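The Bag from Jireš

Posted Dec 15, 2021, in Stories

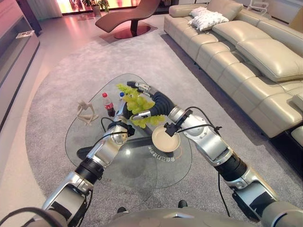 Grapes above the glass coffee table.

Irja Juntunen had carried the same bag to work for so long that the strap had worn a shiny line into the shoulder of every coat she owned, and when the buckle finally gave way on the tram, spilling her lunch and her keys and a library book under the seats, she sat there with the thing in her lap and felt as if somebody had died.

"It's only a bag," said her brother Santeri on the phone that evening. He was a kind man but he had never kept anything longer than a winter.

"It was Mother's bag," said Irja.

"Mother hated that bag. She said it made her walk crooked."

This was true, and Irja had forgotten it, and she had to sit down on the edge of the bathtub and laugh until her eyes ran. Their mother had said it every single morning at the door, hitching the strap up and leaning the other way like a woman in a strong wind.

Still, a person needs something to carry her lunch in. So on her next free afternoon Irja went down to the street behind the market, where there had once been five or six good leather shops and where there was now one, called Jireš, with a green door and a bell that didn't ring so much as cough. She had the old bag with her in a paper sack, because it hadn't seemed right to leave it at home while she went looking for its replacement.

The man behind the counter was tall and stooped and had thread stuck to his sweater. His name was Oskari Rautiainen, and he had bought the shop from the last of the Jireš family and kept the sign, partly out of respect and partly (he told her this later) on account of what a new sign would have cost. He took the bag out of the sack and turned it over and over, and opened the flap and put his nose inside it, which Irja thought was rather forward.

"Who restitched this corner?" he asked.

"My mother. With fishing line, I think."

"It's terrible work," he said, very gently, "and it'll outlast the both of us."

He could put on a new buckle, he said, but the leather around it was tired, and it would go again by January. He showed her what else he had. There was a stiff black one that stood up by itself, and a fashionable one by Fonder with a pocket for a telephone and another pocket for she couldn't think what, and she put each of them over her shoulder and looked in the long mirror and saw a woman borrowing somebody's bag. The Fonder was 400, too, and for that she could have had the bathroom window fixed.

"What do you carry?" Oskari asked. "I mean really. Turn it out for me."

Well, she was embarrassed, but she did it. Out came the keys and the lunch tin, the library book, a pair of gloves, a second pair of gloves in case of rain, a tape measure, peppermints, and a letter from her old friend Lempi Vainio that she had been meaning to answer since the summer. He laid it all on the counter as carefully as if he were setting a table. Then he took a pencil from behind his ear and started drawing on the back of the paper sack – a deep part for the tin, a narrow one for the book, a wide strap that would sit flat and not slide.

"And the old one?" said Irja.

"I'd use the flap. The flap's still good. And this corner, if you'll let me."

She went home with her things in the paper sack, all except the drawing, which he had torn off and kept. That night she answered Lempi's letter at last, four pages, most of it about pockets.

It took him 3 weeks, and when she came in with snow on her hat the bag was sitting on the counter under a clean cloth. The new leather was paler than the flap and would need years to catch up. Down at the bottom corner, set in as neatly as a window, was the fishing line.

Irja put the strap over her shoulder and walked to the mirror and back. Then she walked to the door and back.

"Is something wrong?" said Oskari.

"No," she said. "I'm leaning. Look at me, I'm leaning, and there's nothing in it yet."

He came around the counter to see to the strap.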